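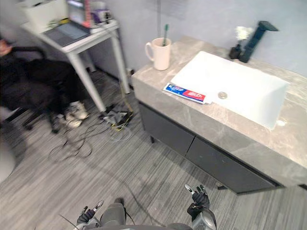 Storing toothbrushes and toothpaste beside a shared basin

Bathrooms and Washrooms, Bramness Residents' Help Pages

Posted by Nilmini Fakir

I am responsible for the furnished rooms on the upper floor of Quinlan House, in which the washbasin forms part of the room and is not enclosed. Incoming residents receive a short notice on the care of the vanity unit, and I am revising the section on toothbrushes and toothpaste before the June arrivals.

At present the notice permits a toothbrush to be kept upright in a mug on the countertop. It says nothing about toothpaste, and residents frequently leave the carton at the edge of the basin. I should be grateful for advice on two matters: whether a mug is an acceptable holder, and whether cartons should be allowed on the counter at all. The tops are marble-patterned and I do not know whether they are natural stone. The budget for accessories is 2,357 for the whole floor, so fitted wall cabinets are out of the question.

Rajitha Mollah

A mug is acceptable provided that it is used for no other purpose and is washed regularly. The toothbrush should be rinsed, shaken and stood with the head uppermost, clear of the rim. Water collects at the bottom of a mug, and the notice should ask residents to empty it each morning. Where two people share a room, each should have a separate mug.

With regard to toothpaste, I would ask residents to discard the carton on opening and to keep the tube in the cupboard below. Card softens quickly beside a basin, and printed card left damp may mark a pale surface. Until you have established what the tops are made of, please advise residents to use only a soft cloth with warm water and a little washing-up liquid. Vinegar and limescale removers should be avoided, as they will etch genuine marble. The original supplier ought to be able to confirm the material.

Ilari

We use tumblers with a hole in the base, on a saucer. They dry faster than mugs. Bought in bulk, they came well within our budget of 1,000.

Brastaso

Agree about the carton. Put it in the notice in large letters or it will not be read.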